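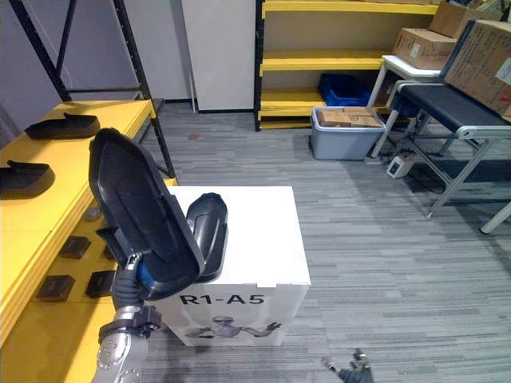

Teaching by demonstration

Teaching by demonstration is a way to prepare a robot for a task without writing each movement as a program. A person performs the task through the robot, and the movements of the joints are recorded together with the camera pictures. The recordings are called demonstrations. Later a control program is trained on them.

Methods

There are 2 common methods. In hand guiding, the person holds the arm and moves it directly. It is easy to learn, but the hands of the teacher often cover the workpiece. In remote control, the person moves a pair of handles or a smaller copy of the arms, and the robot follows. This method suits tasks for two arms, for example turning a large shell from one gripper to the other.

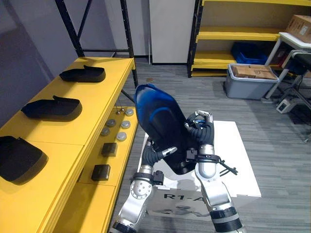 The operator should move slowly and evenly. Short stops are allowed, but long ones are normally removed from the recording, as the program can learn to stop in the same place. Mistakes which are corrected at once are often kept — they show the robot how to come back to the right path.

Size of a collection

The number of demonstrations depends on the task. In the Tredesell project, led by Agnes Solberg at Hovland, 190 demonstrations were recorded for the first handling task and 2000 for the complete set. One operator worked for 18 minutes at a time and then rested, because tired operators gave less even movements.

Curved and glossy parts

Parts with a smooth, rounded surface are difficult to hold. The fingers must meet the surface at a suitable angle, and the second gripper often supports the part while the first one changes its hold. Helge Fjeld of Rekmont recommends that the starting position of the part is changed a little between recordings.

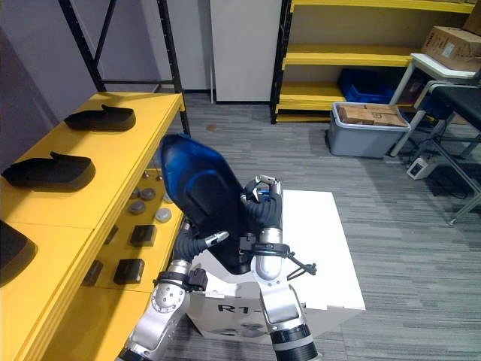

See also

Remote handling
Hand guiding
Two-arm robots
Tranley method

Page last changed: 1/17/19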